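The Slow Shelf: what I learned from a month of packed lunches

Hello again from Dratley, where it has rained since Friday and the bakery has run out of rye two days in a row. I promised back in spring that I'd write something about lunches, and a few of you have nudged me since (kindly!), so let's get into it.

My August experiment was simple enough. I would not buy a single lunch for the whole month. No sandwich counter, no noodle place by the station, no "just a pastry" that turns into a pastry and a coffee and a second pastry. Everything I ate at noon had to come out of my own kitchen and travel with me on the 7:40 bus to Trulville.

I'll confess right away that I failed in the second week. It was hot, I'd left my lunch on the hall table, and the noodle place had a fan in the window. I regret nothing. But every other day I managed it, and I've come out the other side with opinions.

First opinion: leftovers are only good if you made them on purpose. For years I'd been cooking dinner for two and hoping there would be some left, and there never was, or there was one sad spoonful of rice. Now I cook for three and pack the extra portion before anybody sits down. If it's in the fridge with a lid on, it's lunch. If it's still in the pot, it's fair game.

Second opinion: soup doesn't belong on a bus. I own a very good flask from Lumbantobing, the housewares shop on the hill, and it has never leaked at home. On the 7:40 it leaked into a library book. It was 15 dollars to replace the book and I now know what lentils do to paper.

What did work was the boring stuff. Cold noodles with peanut sauce. Potato salad with a lot of mustard. Chickpeas and cucumber with lemon, which I ate so many times that I've had to take a break from cucumber. A boiled egg goes with all of these, and I boil six on Sunday night while I'm doing the dishes so it doesn't feel like a separate job.

Then there's the snack question, and I know some of you feel strongly. I used to buy little packets of crackers and chips one at a time at the station, and when I finally added up what I was spending I had to go and sit in the garden for a bit. Buying one big bag and dividing it up at home is so much cheaper! The trouble is that a big bag is right there, open, at nine in the evening. My fix is to portion it out the minute I get in from the store, before my coat is off, and put the containers on the top shelf behind the flour.

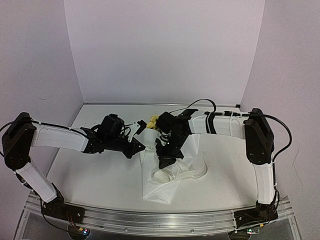 I did try making my own crackers too, from a recipe in an old cookbook I picked up at the Ladetura book sale. They came out like roof tiles. I've been told I rolled them too thick and I believe it – but they took most of an afternoon, and the dough got into the drawer handles, so I'm not rushing to have another go. If you've got a recipe that forgives a heavy hand with a rolling pin, please send it my way.

A word on containers, as three of you wrote in about it. I use the same four I've had forever and I write the day on the lid with a grease pencil. It wipes off with a damp cloth. I tried the stacking kind with the clips and spent a whole lunch break trying to get into my own potato salad, so those have gone to live with the screws in the shed.

Next time I want to talk about freezing bread, and whether it's worth slicing it first (yes, but I have more to say than that). The lemon and chickpea recipe is going out with the next letter as well. Until then, if you pack a lunch you're proud of, write and tell me what was in it. I read them all, usually on the bus home.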